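We use cookies to keep you signed in and to remember your list settings. By continuing you accept this. OK

Filed under: Manipulation / Learned Grasping

Re: [firnus-users] wrist view only, deformable objects: results
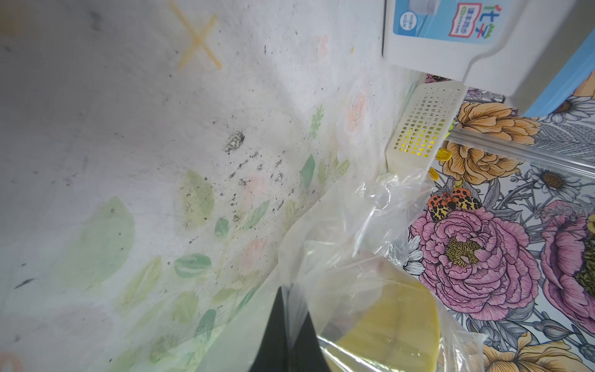 24 April 2019

Answering the questions on the Binis runs in one message, as they overlap.

Noman Tanoli wrote:
> Two things I could not work out from the summary. First, was the
> policy given any depth input, or only color from the wrist? Second,
> you report 40 successes from 58 attempts on thin plastic, but the
> earlier note on the Baloch baseline used a different success test.
> Are the two comparable? I would also like to know what happens on
> patterned backgrounds. Our own detector falls apart there.

Color only. We tried a depth channel early on and dropped it. Clear film returned mostly holes, and the network learned to treat the holes as the object. That works until something else transparent is within reach, and then it does not.

On comparability: no, not as published. The Baloch test counted a grasp when the fingers stopped short of full closure. Thin film can fold between the fingers and still let them close almost completely, so that test undercounts bags and overcounts anything stiff. The 58 attempts were scored on whether the item was still held after a lift and a pause of 3 seconds. I have rescored the Baloch logs with the lift test where the logs allow it, which leaves 25 usable attempts. I would not quote a rate from so few.

Patterned backgrounds are the weak point for us too. Printed flowers give strong edges and saturated color, while a crumpled clear bag gives a few highlights and whatever shows through it. In the saliency maps the early layers go to the print every time. What helped was feeding in two consecutive wrist images with a small commanded motion between them. The print moves as a plane and the highlights on the film do not. We made no change to the loss.

Stains and specks on a pale surface are a smaller problem. They pull the predicted contact point sideways by about a finger width, and the second image mostly corrects it.

Failures on the thin plastic set were nearly all one kind: the finger pins the bag against the surface behind it and the controller reads the contact force as a grasp. A threshold on force alone cannot separate the two cases. The current Odarport branch backs off slightly after contact and checks whether the force drops. It costs time on every attempt, and I have no clean number for the gain yet.

The rescoring script goes into the Firnus repository in May, once I have removed the hard-coded paths. If you want it sooner, write to me off list and I will send it as it stands — it expects the old log format and will fail without a message on the new one.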